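2 Nov 2019

I have kept household and workplace records of one kind or another for most of my adult life, and in September I was asked to put the labeling of our neighborhood seed library in order. The collection is housed at Plotow, in two rooms behind the reading hall, and at the time of my first visit it held 3,016 packets. I set down my observations on this page for the benefit of anyone undertaking similar work.

## The condition of the collection

The packets had been received over many years from many gardeners, and each donor had followed a private system. Rekha Maurya wrote the common name and the year. Prys Watkins preferred the Latin name and left out the year entirely. A third group of packets, 757 in all, carried a number and nothing else, and the ledger to which those numbers referred could not be located. It was later found in a box of flowerpots.

I do not regard any of these systems as foolish. Each served its author well. The difficulty arose only when a second person had to find a particular bean.

## Position and name

My first recommendation was that every shelf, tray and slot should bear a label of its own, separate from the label on whatever is kept there. A position label should be short, bold and legible from a standing distance. A letter and a numeral are generally sufficient. The contents may change each season, but the position remains.
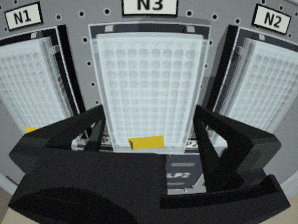

## The matter of order

Yufang Qiu, who reviewed my draft, asked whether position labels must run in strict sequence from left to right. I had assumed that they must. She pointed out that shelves are added and moved, and that a sequence which was tidy in its first year is seldom tidy in its fifth.

We agreed that a label should be treated as a name. A reader who looks for N3 should read the signs and find N3, without counting along from the end. Where the numbers do not follow one another on the wall, a small plan posted by the door will assist new members. 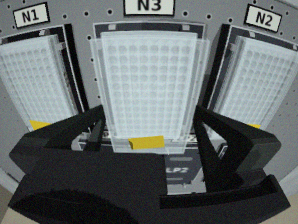 ## Materials and handwriting

Black lettering on a white ground was adopted throughout. We had tested a green ink, which Guangming Tian favored for its appearance, but it proved difficult to read in the back room after four in the afternoon. Capital letters are required for positions. Ordinary handwriting is permitted on packets, provided the year is given in full.

Pencil is accepted – and in my view is to be preferred – for packets that will be stored in the cold cupboard. The ballpoint entries there had faded badly.

## Progress to date

The work was carried out over eight evenings. Of the numbered packets, all but 60 have now been matched to the ledger. The remainder will be sown in the trial bed next spring and identified by their leaves, a task Xinyi Jia has kindly agreed to supervise. The tomato drawer has not yet been opened.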